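Best way to keep pens from drying out?
Desk & Stationery > Pens and Ink

inkyfern
Apr 16, 2023
OK so I finally went through my whole pen stash this weekend and threw out 11 dead ones. Eleven! Most of them were felt tips I'd barely used (the pretty Fiditz ones, of course, not the ugly freebies from the bank, those will outlive me). I've always kept everything standing tip up in a cup because that's how my mom did it. Am I killing my own pens?

kerrville_greer
Tip up is wrong for felt tips, sorry. The ink drains away from the tip and you get that scratchy faded line. Gel pens too, they get an air gap and then skip. I store mine tip down and I haven't tossed one since March.

mudroom98
I'm going to disagree with Greer here. Tip down is how you get a cap full of ink, and then it's on your fingers, and then it's on your couch. Ask me how I know. Flat is the only way to go for markers, especially the double-ended kind, because whichever end is up is going to starve. I use an old silverware tray in a drawer and it cost me nothing.

inkyfern
A drawer, though? If I can't see them I forget I own them and then I buy more. This is a real problem for me, my husband has opinions about it.

kerrville_greer
Same, I need them out on the desk. And mudroom, a decent cap doesn't leak. If yours fill up with ink, I'd look at the pens first. The Hoso fineliners I use at work have been upside down for ages with no mess at all.

mudroom98
It was a Koler brush pen and it wasn't cheap!! But fine, maybe I got a bad one.

tallpaul_3006
Mesh cup on a mat is all you need. You can see what you've got and the dust doesn't build up as bad as it does in a solid mug.
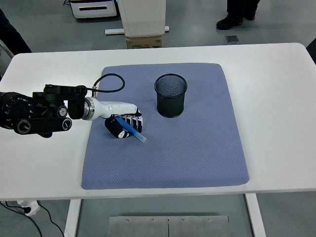
Does it matter which way up you keep a regular ballpoint?
Ballpoint ink is thick and oily, so a ballpoint will put up with being stored any way you like, though tip down helps a little if it's been skipping.

inkyfern
Oh good, so the ballpoints can stay in the cup and it's only the fancy stuff I need to fuss over. What about fountain pens? I have one, a graduation present, and I'm kind of scared of it.

tallpaul_3006
Fountain pens go the other way, nib up or flat if there's ink in them. And if you're not going to write with it for a few weeks, empty it and rinse it with cool water. Don't let it sit full.

kerrville_greer
Agree with Paul on that one. Flush it, dry it, put it away. My sister, Ms. Sutherland the younger, let hers sit full all winter and had to soak the nib for days.

mudroom98
See, everybody says flat is fine for the fountain pen. Flat is fine for all of them. I rest my case.

kerrville_greer
Flat is fine. Flat takes up my whole desk.

inkyfern
Ha, you two. I think I'm going to do gels and felt tips tip down in one cup and ballpoints in another, and the double-ended ones can go in a tray like mudroom said. Has anybody revived a dried-out felt tip? I fished a couple of the Fiditz ones back out of the trash because I felt guilty.

mudroom98
If it's water based, put one drop of water on the tip, cap it, and leave it lying down overnight. The color comes back a bit paler. I wouldn't use it for anything you care about but it's OK for grocery lists.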